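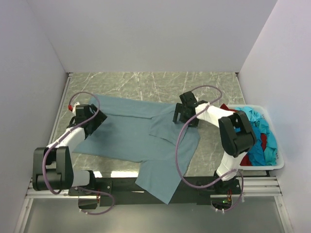 Projects > Tanalus Clothes Library > Updates

Hi Leen,

Quick one on where we've got to since January. The rails are full! We've now got 400 items on loan and 60 families signed up, mostly through the school gate and Aicha's endless phone calls. School shirts go fastest, then coats (yes, even in June).

Spending so far is £1737, nearly all of it on hangers, labels and the second rail. Magdy got the labels cheap from Famel, so there's a bit left over, and I'd like to put it towards a mending afternoon – Zineb is up for running it if we can find two more sewing machines.

Returns are the sore point. We've 45 things overdue and I've been too soft about chasing. Said is going to start sending texts, which should help. The damp in the back cupboard is still there, by the way, and I'm still waiting on the landlord.

Receipts to follow once I've scanned them.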